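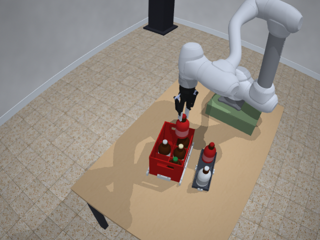
Estero Shared Workshop
Technical Support Log
Ticket 131: Bottle sorting cell, simulation model
Status: Resolved, monitoring
Opened: 16 July 2024
Equipment: Plivemik arm controller, two-finger gripper, crate and tray fixtures
Category: Motion planning, grasp release

Summary of request

The member group responsible for the bottle sorting build reports that the simulated arm does not reliably place bottles in the crate compartments. The fault occurs at the lowering stage. The bottle is carried upright to the correct compartment, the arm begins its descent, and the controller then stops with the message "contact limit exceeded." The bottle remains in the gripper. The group requests assistance before the physical cell is assembled on the Mondale bench.

Environment

The cell is modeled with the arm on its block at the far end of the table, the divided crate at the center, and the narrow tray beside it. Bottles are picked from the tray and placed in the crate. Caps differ in color and are used by the sorting script to select a compartment. The crate and tray are held by fixture pieces which the group intends to print in the workshop once the layout is approved.

Steps already taken by the group

The descent speed was reduced by half. No change.
The bottle models were reloaded from the shared folder. No change.
The controller was reset and the joint limits restored to default values. No change.
The contact limit was raised. The controller no longer stopped, but the crate was pushed out of position. The limit has been returned to its former value, and members are asked to leave it there.

Entry 1, support desk

The request has been accepted. The group is asked to supply the run log for a full set of 200 placements, with the crate at its present position, and to state whether the fault is limited to certain compartments.

Entry 2, member group

The log is attached. Of 200 placements, 80 ended in the contact message. All of these were in the compartments on the side nearest the tray. No failures were recorded on the opposite side. The red-capped bottles and the white-capped bottles are affected equally.

Entry 3, support desk

The log has been reviewed. Failures confined to one side of the crate suggest an offset between the visible crate and its collision shape. The group is asked to turn on the collision overlay in the viewer and to compare the dividers with the outlines drawn over them. Please report any gap, and in which direction it lies.

Entry 4, member group

The overlay shows that the outlines of the dividers do not line up with the dividers themselves. They are shifted away from the tray. On the side nearest the tray, the outer wall of the crate therefore reaches into the space where the bottle is lowered. The crate file was last edited in June, when the handle openings were added to the end panels. It was exported at that time with a new origin.

Entry 5, support desk

The cause is confirmed. The visible crate was moved to suit the new origin, and the collision shape was not. The following correction is to be applied:

1. Close the running simulation and save a copy of the cell file.
2. Open the crate file and set the origin to the center of the crate floor.
3. Export the visible shape and the collision shape together, using the same origin.
4. Delete both old shapes from the cell file before loading the new ones.
5. Check the overlay again with the crate empty.
6. Run the placement set a second time at the original descent speed.

The release height should also be reviewed. The present setting of 340 mm above the tabletop was chosen for a different crate, the Poulain model, and should be measured again for this one.

Entry 6, member group

Steps 1 through 5 are complete. The overlay and the dividers now agree on all sides. On the first attempt at step 6 the fault returned. The old collision shape was still present under a second name, "crate_col_old," and had been loaded with the cell. It has been removed. The placement set was then run in full with no contact messages.

The release height has been measured and lowered. Two bottles leaned against a divider after release but remained in their compartments.

Entry 7, support desk

The results are accepted. The leaning bottles are outside the scope of this ticket. If the group wishes to pursue the matter, a separate request should be opened under "Gripper, opening width."

The group may proceed with printing the crate fixtures. Printing of the tray clips is to wait until the tray has been checked with the overlay in the same manner, as it was exported from the same folder.

Entry 8, member group

The tray has been checked. No offset was found. Clips are in the print queue for the Mondale bench.

Ticket to remain under monitoring until the first run on the physical cell.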